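Tags: Student Projects, Site Visits, Automation

Report on the open day visit to Puvarero
Group: Yutong Liang, Boyang Mao, Fengying Lu
Supervisor: Jinlong Ren

Why we went

Our term project is on small part handling – how a machine picks up something light and puts it down somewhere else without crushing it. We had read a fair amount by July but none of us had stood next to a working arm. Puvarero has an open day on a Friday and Mr. Ren got us three places. Bus from the Ravedport campus, 28 minutes, we were early and had to wait in the lobby.

What we wanted to find out:
- how the arms are taught a task
- what kind of gripper they use for boxes and why
- how they know if a pick went wrong
- if any of it can be copied with our budget (400 for the whole project, so probably not much)

The demo area

The person showing us around was Lingyun Lei, who runs the handling cell. She talked fast and we took notes in turns. Boyang's are the most complete so most of this section is from his.

The cell has two arms on one metal table with ridges in it. The table is for clamping things down, the ridges mean you can move a fixture and put it back in the same place. On top there was a printed mat with a pink mountain on it, and the objects go on the mat. One thing we hadn't thought of: a busy background makes the vision part harder, and Ms. Lei said they change mats on purpose so the software doesn't get used to one color. In our own tests we only ever used a white desk. Need to fix that.

Small cardboard cube was the main object. A Rubik's cube was also on the mat, as something to leave alone. The arm is supposed to go for the box and not knock the other one.

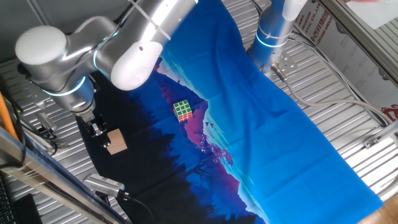 Section 2: Grippers

The two-finger gripper is the simple one. Opens, comes down, closes. It's narrow so it can get in beside things, and it works well when you know where the box is and what way it's turned. If the box is turned a bit the fingers come down on the corners. Fengying asked what happens then and the answer was that it depends, sometimes the box swings square by itself, sometimes it tips over.

Ms. Lei's rule for light cardboard: close slowly and stop early. Cardboard gives. If you squeeze until the motor feels real resistance you've allready dented it. They stop on position first, then check the motor current after. We want to try the same on our bench gripper, where right now we just close for a fixed time, which is a bad way of doing it.

The lights on the joints were blue the whole time we watched. We asked and on their cell blue means the arm is powered and ready. Didn't get to see any other color.

The second type is a hand with several jointed fingers. More contact, more places to go wrong. The point is that the fingers can wrap or lean on a box from both sides, so the wrist doesn't have to be lined up so exactly. The bad part is wiring and the number of motors, and every joint has some slack in it that adds up. Their hand controller is called Sketis and it's built in house. We were not allowed to see the code but Ms. Lei drew the basic loop on a whiteboard and Yutong copied it (Appendix A).

How tasks are taught

They don't write each movement by hand. A person guides the arm through the job and it's recorded, then again, then again with the box somewhere else. For the box task they had 1397 recordings on the day we came. That surprised us. We had seven for our own rig and were wondering why it only worked from one spot.

Each recording has the joint positions plus the camera views. There's a fixed camera that sees the whole mat and a small one at the wrist that sees what the fingers see. Ms. Lei said beginners always trust the fixed one because it looks nicer to a human, but for the last bit of the grasp the arm itself gets in the way, and the wrist view is what matters. It's also a view you have to learn to read. The fingers come in from both sides at the bottom and the box is a small pale thing between them, with its lower part hidden.
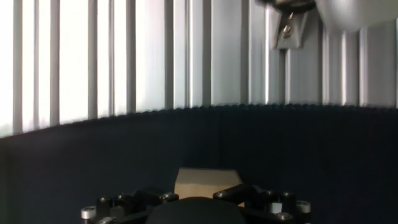 Back at the whiteboard we asked how they decide if a grasp counts as good. Three checks in their loop. Finger positions have to be inside a range (too closed = nothing there). Motor current has to be above a small value. Then lift a little and look again with the wrist camera, is the box still where it was compared to the fingers. If any one fails, open, back off, try again. After two tries it stops and asks for a person.

We think check one and two are possible for us. Three needs a camera we don't have, although Boyang has an old webcam and thinks he can mount it.

Light was another topic. Glare off shiny metal can throw off the exposure so the dark things in the same view lose detail, and black fingers in front of black cloth are hard to separate. Their fix is to lock the exposure and also to include bad lighting in the recordings.

Problems / what we didn't get

- No numbers on success rate. We asked, they don't give it out.
- We didn't get a turn at guiding the arm, the session before us ran late
- Fengying's audio recording is mostly fan noise, so quotes here are from memory and notes
- We forgot to ask what the fingertips are coated with. Have emailed.

Changes to our project

Old plan was to compare two gripper shapes on the Yule test rig with a fixed box position. New plan is one gripper, but with the box moved and turned between runs, and at least two different backgrounds. Closing by position with a current check after. Yutong is rewriting the control part, Boyang does the webcam mount, Fengying keeps the log so we stop losing runs like last month.

Recordings: the target is about 28 per box position. Mr. Ren thinks that is still low but it's what we can do in the lab hours we've got.

Appendix A – loop copied from whiteboard (Yutong)

move above box
open
go down slow
close to set width
check width, check current
lift a little
look again
ok -> carry on to drop point
not ok -> open, go up, retry (max 2)

Appendix B is the parts list, handed in seperately.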